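4.3 Holding on to the first pick

Anyone who has sat down to draft from a shared box of cards will know the feeling we want to talk about in this section. You open your first pack, you take something lovely, and from then on every other card at the table starts to look like a friend of that one card or a stranger to it. Drafters in our interviews had several names for this (Korkor Baidoo's favorite was "being married by pick two"), and almost all of them treated it as a fault they had mostly outgrown. Our records suggest it stays with people a good deal longer than they think, and we would like to take our time over why that might be, as the reasons seem to us more interesting than the bare result.

The box used throughout the study was the Akolgo box, a hand-picked set of cards for the game Ernent which Kojo Abugri has kept up for his group in Noruvberg for many years. Readers who only know Ernent from sealed decks bought in a store should bear in mind that a box of this kind has one copy of each card, and that its owner decides what goes in. That makes a big difference to how people draft. There is no waiting around for a second copy of anything, and a player who wants a discard pile strategy, say, has to put it together from cards that do similar jobs in slightly different ways. After removing picks where the sheet was unreadable or the player had only one card left to choose from, we had 1,369 picks to work with.

For each pick we noted the color of the card taken, the colors of the cards passed, and whether the chosen card worked toward the same plan as the player's first pick. The last of these is a judgment call, and we don't want to pretend otherwise. Rokeya Talukder and Ho-yin Chien coded the picks separately and then talked through the ones where they differed, sometimes at great length. Most of the arguments were over Grorgate, a cheap blocker which brings back a small creature when it dies and which fits into nearly every slow deck in the box. Is a player who takes Grorgate following a graveyard plan, or simply picking up a decent body for the early turns? We settled on counting it toward the plan only when the player already held something that cared about creatures dying. Adoja-style shortcuts, named with affection after our co-author Adjoa Dramani, who would have counted it every time, were set aside.

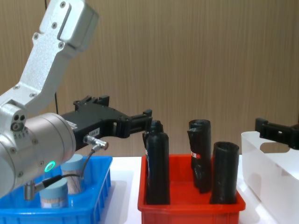
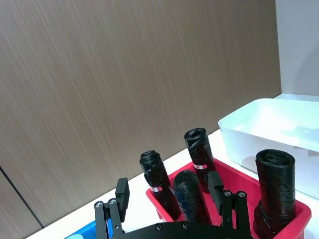
Figure 3. (a) Black gripper on a silver arm. (b) White bin and red tray on a white tabletop.

The way a player lays out the cards already taken turned out to matter more to this question than we had planned for, and it came up so often in the interviews that we added it to the coding partway through. Some people keep their picks in one neat pile, face down, and look through it between packs. Others fan everything out by cost, and a few like to have the whole lot loose in some kind of open container, where they can push the cards around with a finger while they think. A bin with shallow sides, like the white one in Figure 3b, would suit that last group nicely, while a deep box tends to bury the early picks under the later ones. Players who could see all their picks at once moved away from their first card sooner when the rest of the pack was pulling in a different direction. Those who kept a pile were inclined to remember the first pick very clearly and the fourth or fifth hardly at all, and so they went on drafting for a deck that existed mainly in their heads.

We don't want to make too much of this. Players choose their own layout, and it may well be that the sort of person who spreads cards out is also the sort of person who changes plans easily. To separate the two we would have needed to tell people how to arrange their picks, and when we tried that with one table in January it annoyed everyone so thoroughly that we gave it up. Drafting is a pleasure first of all, and the habits around it are held dear.

A second pattern has to do with what the first pick was. Flashy, expensive cards held their owners more tightly than cheap, flexible ones, which will surprise very few readers. What did surprise us was how badly the middle fared. Cards that were sturdy and useful without being exciting, the ones which players in the interviews praised most warmly, were dropped from the final deck more often than either of the other kinds. Ho-yin Chien has suggested that a solid card gives its owner nothing to dream about. A big dragon tells you what to look for next, and a cheap removal spell goes into anything, but a good three-mana blocker asks for a slow deck without giving you any reason of its own to want one. We find this persuasive, though the number of such first picks in our records is small and we would be glad to see somebody look at it with a different box.

It is also worth saying something about the neighbors. In a draft, the player on your left receives what you pass, and a player who clings to one color is sending a very clear message down the table, whether or not anyone is listening. We looked at whether the person downstream adjusted, and on the whole they did so late, usually well into the second pack. Several told us afterward that they had seen the signs early and had not trusted them. One experienced drafter, on finding a strong green card still there at pick four, assumed that the pack had held something even better, and spent the rest of the evening wondering what it was.

Taken with the results of the previous section, this gives us a reason to be careful with win rates for single cards in a one-copy box. A card that ties its drafter down early will carry the results of a whole chain of later choices on its back, good and bad, and Grorgate, which leaves people free to wander, will look better than it plays. In section 4.4 we try a simple correction for this, using the point at which each player's colors became fixed.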